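Vogler User Guide
Section 9: Setting Up a Chore Trial
Revised 8 Jun 2025

9.1 Before you start

You have installed Vogler and the test box has gone green. You would now like to know whether a machine can do your chores. The short answer is "some of them, if you put everything where it likes." The long answer is the rest of this section.

Vogler runs chores in simulation. Nothing you do here can break a plate, and nothing you do here can clean one. Please keep both facts in mind when showing results to the person who signs for the real arms.

You will need:

Vogler, with the Ivar robot package switched on
At least one task set (Aller for shop and lab work, Pruner for the home)
26 GB of free disk space for recordings
A chore you have done yourself, by hand, at least once

The last item is not a joke. Half the trouble reports we get come from people who described a chore they had only ever watched somebody else do.

9.2 Loading a task

1. Open the Tasks panel and pick a set. If the list is empty, close the panel and open it again. We know.

2. Choose a task. Start with one that has a single object to deal with. "Tidy the kitchen" is in the list and will stay there, looking friendly, until you are ready for it.

3. Set Seed to 1233. Any number works, but 1233 is the one used in this guide, so your layout will match ours.

4. Set Hand to Open. The task will load with a closed hand if you let it, and a closed hand will try very earnestly to pick things up by punching them.

5. Press Load, then Pause. Look around before you press anything else.

The Aller core task is a good place to look around. You get a soil core in its tray with a ruler laid alongside, and an open gripper. A person asked to deal with a tray of dirt would slide a hand under it, keep it level and think about lunch. The machine has two flat fingers and no lunch. It has to settle which part is tray and which part is soil, where the rim is, and how wide to open, and it has to settle all of that before it moves.
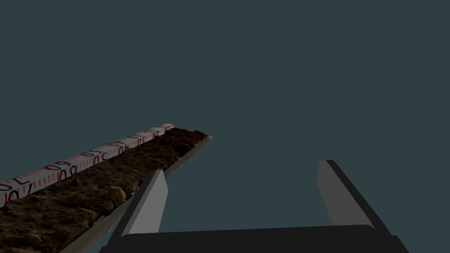 A reader of the last edition wrote in to object: I have run a sample bench for years, and the lifting was never the hard part. The hard part is knowing when you've disturbed the thing you're carrying. If your robot can't tell me that, I don't care how nicely it closes its fingers.

We have no argument with this. By default Vogler scores a task on where the object ends up. It does not score how much the object suffered on the way. Turn on Contact Log (Settings, Scoring) and you will at least get a list of every touch, including the ones the arm would rather you didn't see.

Note: The markings on a ruler may read upside down or backward depending on which view you have open. This has no effect on measurement. It has a strong effect on people, who tend to flip the ruler, save the task and then wonder why every length is wrong. Leave the ruler alone.

9.3 Running the first trial

1. Check that Pause is still on.

2. Set Trials to 1. You will be tempted to set it to 1000 and go home. Resist this until section 9.5.

3. Set Speed to Real. Watching a robot work at real speed is the most useful ten minutes in this manual and easily the longest.

4. Release Pause.

5. Keep your hands off the mouse. Dragging the view during a grasp is allowed, but it slows the picture, and you will blame the arm.

6. When the trial ends, read the result line. It will say Done, Not Done or Unsure.

Unsure means the arm stopped and the scorer could not decide. We have been asked to remove it, mostly by people whose charts it spoils. It stays. Anyone who has sent a teenager to wash the car knows that Unsure is a real result.

Caution: Do not copy a grasp setting from simulation straight to a real gripper. Simulated objects are very forgiving. They have never been sticky, and they don't belong to anyone.

9.4 Moving up to household tasks

Shop tasks are hard, but they are tidy. A part arrives, the part goes somewhere, the next part looks like the last one. A kitchen counter holds whatever people put down there, and people put down anything. This is the main reason your factory has had arms for decades and your kitchen has a toaster.

The Pruner set tries to be fair about it. Its counter tasks use two arms and a mixed bunch of objects, most of which have nothing to do with the job. The arms must do the job anyway and leave the rest as it was. That second half is where most programs come apart. Getting hold of one large flat thing is well within reach. Swinging it around near a houseplant is another matter.

To set up a counter task:

1. Load Pruner and choose Counter, Two Arms.

2. Under Target, pick the object to be moved. Pick one. The box lets you select several, and the arms will do their best to please you, at the same time, in the same place.

3. Under Keep Still, tick everything else. There is no Select All button. One is planned for September.

4. Decide which arm does the holding. Leave the other on Wait unless the task calls for both. An idle arm over the counter can still get in the way, so check where it is parked.

5. Open the Tilt setting and choose Robot View or Room View. Robot View follows the machine, so the counter may sit at a slant on your screen. The counter is level. You do not need to adjust the counter, your monitor or your chair.

6. Press Load, then Pause, and check the grip before you let the trial run.
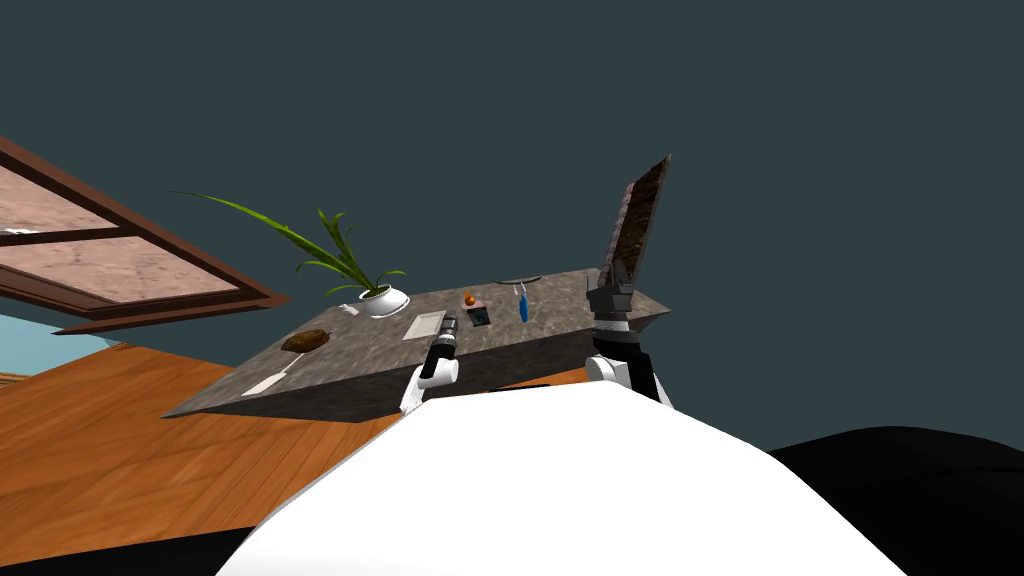
Figure 9-2. Counter task with two arms. Right gripper holding the board; left gripper over the front edge of the counter.

Check the following while paused:

The held object should be clear of the counter along its whole length. A long board has a far end, and the far end goes much farther than the wrist does.

The waiting gripper should have room to back away without sweeping anything off.

Leaves count as contact. Pruner is strict about this, and so is whoever waters the plant. If you think it unfair, you can turn off Soft Contact, but please say so when you share your scores.

Small objects are easy to miss under Keep Still. If a trial comes back Not Done and the target is exactly where it should be, look for the smallest thing on the counter and see where it is now.

9.5 Running a batch

Once a single trial has ended in Done and you believe it, you may run a batch.

1. Set Trials to 1000.

2. Set Shuffle to Low. High moves every object between trials and should be saved for a day when you are feeling strong.

3. Set Speed to Fast and turn the view off.

4. Press Run. Save the log under a name you will recognize later. "Final" is already taken on every computer we have looked at.

When the batch ends, open the log and sort by result. Read the Not Done entries first, then the Unsure ones. The Done entries will still be there tomorrow.

9.6 What a good score means

A high score on a counter task means that this robot, with these objects, in this layout, can do this chore. It does not mean that it can do yours. Change one object and run the batch again before telling anyone. If the score holds, change two – and so on, until either the score drops or your counter starts to look like one somebody lives with.

We are asked at every training session when the machines will be ready for the home. Our usual reply is to hand over the mouse, set Shuffle to High and go get coffee.

For trials with drawers, doors and anything else that swings back at you, see Section 10.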